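Work, Machines and People – Notes for Session 4
When the robot gets the boring part
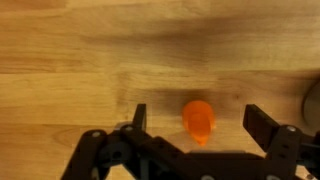
Last time we stopped in the middle of the packing room story, so let me pick it up there. The company is Godinho, and they put together small sorted kits that go out by mail. Before the change, 15 people sat at long tables all day picking little parts and dropping them into trays. I visited twice before the robots and once after, and I came home with a notebook full of stuff I still argue with myself about.

First, get the word "task" straight, because half of you mixed it up with "job" in the homework (no shame, the newspapers do it too!). A job is a bundle of tasks. Ermelinda Cunha's job was "packer," but when we wrote down what she did in one shift we got picking, checking for chips and cracks, refilling bins, calling the supply desk, training new people, and fixing the label printer whenever it sulked. The robots took over picking. Everything else stayed with her, and a couple of new things landed on top.

What landed on top? Mostly watching and rescuing. A gripper is great with a part it can get both fingers around. Small, smooth, tapered things are harder – they turn, they slide, they end up against a neighbor. When a pick fails three times the arm stops and a person has to come sort it out. Ermelinda told me she used to be tired in her hands and now she's tired in her head. Please underline that, we'll come back to it when we read the Rokita chapter on attention.

Now the numbers. One hand table used to finish 704 kits in a shift. With the arms running, the same floor space does 1508. Nice for the owner, sure, but look at what happened to the pay slips. Packers had a bonus tied to their own count. Once the arm is doing the picking, whose count is it? For the whole month of April they had no answer, and people were pretty angry. Eduardo Paiva, the shift lead, finally got the bonus moved to the team, and even then the fast pickers lost money compared with before. Some of them had spent years getting that fast!

Then there's the talking. At the old tables you sat across from someone. Now each person looks after a group of arms and the next person is way down the aisle. I didn't think to ask about this at all – Fiifi Appiah brought it up while we were waiting for coffee, and it's become my favorite thing in the whole case. Nobody had put "chatting" on the task list, so it wasn't in the plan.

Terms to know for the quiz: task, job, exception handling, deskilling, piece bonus.

For next session
Read the Vakov case, up to page 81. Skip the appendix.
Pick a job you've had, or one a family member has. List the tasks in it and mark which ones you'd hand to a machine tomorrow. Then ask the person if they agree with your marks.
Radwa and Sunil, you two are up first with your lists, so bring copies.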